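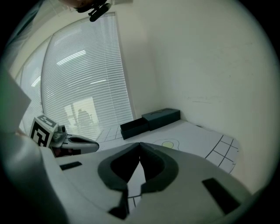 Two hand-held grippers over the printed floor mat, with a dark teal box against the wall.

Mabaso Workshop Releases Plans for Hand-Held Gripper Pair

Mon 21 March
By Gert Ngcobo

Mabaso, the members' workshop in Jidlow, has released the full build files for Drellero, a pair of hand-held grippers that record manipulation tasks for training robot arms. The release covers printable part files, a wiring diagram, a bill of materials and the calibration software. All of it can be used and changed at no cost for home and workshop builds.

Each Drellero unit is held in one hand. The operator closes the fingers on an object, moves it and lets go, and the unit logs finger opening and wide-angle video through the whole motion. A left and a right unit are recorded together on a shared clock, so two-handed tasks such as opening a drawer while steadying the case are stored as one take.

The fingers are lined with black rubbery pads and meet in a V. Earlier fingers had flat tips, which dropped thin parts when the hand was tilted. The pads are glued, and the plans include a small jig for holding them in place while the adhesive sets.

A marker cube is mounted on the gripper body. Its faces carry black-and-white square patterns that the other unit's camera can read, and the software uses them to work out where the two hands are relative to each other. Tracking against the room is handled separately. The workshop uses a white floor mat printed with black grid lines for this purpose, though any surface with enough fixed detail will serve.

"The cube was the part we rebuilt most often," said Bình Đinh, who designed the housing. "If it sits too low the fingers hide it, and if it sits too high it catches on shelves. The current height is a compromise and the file lets you change it."

The parts for one pair cost $739 at the prices the workshop paid, with the cameras making up more than half. Printing is within reach of a common desktop machine. No part needs supports except the main shell, which should be printed with the grip facing down. The shells are specified in white so that worn areas and hairline cracks are easier to spot during inspection.

Mabaso has also published its first set of recordings under the name Vodenus. It holds 2,530 takes across 161 tasks, most of them household handling: moving lids, filling and emptying trays, stacking, sorting and putting things back in boxes. Takes in which the object was dropped are kept in the set and labeled as such.

Known limits are listed with the files. Marker reading is less reliable when a bright window is directly behind the cube – closing blinds helps but does not fully solve it. The finger linkage develops play with heavy use and should be checked before each session. The units are not sealed and should be kept away from water.

A second hardware revision is planned for April. It will replace the linkage pins with shoulder screws and add a strain relief to the cable exit. Builders who have already printed the current shell will be able to fit both changes without reprinting it.

Bench sessions for members who want to assemble a pair are held in the Mabaso electronics room. Builders working at home can send questions and corrections through the project's issue page.

Contact: Gert Ngcobo, Mabaso Workshop, Jidlow

161 shares
2 comments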